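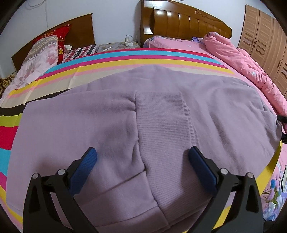 Faltville Residents' Forum > Household and Laundry > Folding heavy sweatshirts for shared shelving

tveit_h
Posted 9:14 am

Good morning. I am preparing a one-page guide to folding for the linen room at the Kristiansen residence, where residents store clean clothing on open shelves. Each shelf section is 37 cm wide. Shirts and trousers present no difficulty. Heavy sweatshirts with a deep ribbed band do, as the band pulls the body fabric into gathers and the finished fold will not lie flat. I would welcome advice on a standard method.

Halvard Tveit

Plurnton_Siv
Posted 9:52 am

Thank you for raising this. Our practice in Plurnton is as follows. Lay the garment face down on a made bed, smooth it outward from the centre, and bring each side in with its sleeve laid straight down over it. The lower band is then turned up first, before the body is folded in half. The gathers end up inside the fold and the outside stays fairly smooth.

mb_tangen
Posted 10:30 am

I must respectfully disagree with turning the band up first. Ribbing is thicker than the body knit, and placing it in the middle of the fold creates a ridge. The next garment on the pile then slides off. I recommend folding from the neck down, so that the band finishes on the outside and at the bottom.

I would also question the use of a bed. A table gives a firmer surface, and the seams can be pressed flat by hand.

Plurnton_Siv
Posted 10:47 am

The ridge is a fair point for piles of more than four. As to the table, many residents do not have one large enough. A bed with the sheet pulled tight is adequate. A striped sheet is quite useful, in my experience -- the edge of a stripe serves as a guide for keeping the hem straight.

A_Mota
Posted 1:05 pm

May I suggest rolling? It avoids the question of the band altogether, and a rolled sweatshirt fits a 37 cm shelf without trouble.

mb_tangen
Posted 1:20 pm

Rolled garments do not stay rolled on an open shelf. In a drawer, certainly.

lempi.laitinen (moderator)
Posted 3:41 pm

Members may wish to consult the earlier thread on fleece and knitwear, which has now received 1,942 views. The view there favoured Ms Tangen's method for shelves and Mr Mota's for drawers and luggage. Please keep colour-fastness questions in the washing section.

tveit_h
Posted 4:18 pm

I am grateful to all. The draft will give the neck-down fold for shelves, with Ms Lundgren's method noted for single garments. Rolling will go under travel. Comments on the wording may be posted here until the end of January.

Plurnton_Siv
Posted 4:33 pm

Agreed, although I shall continue to turn mine up first.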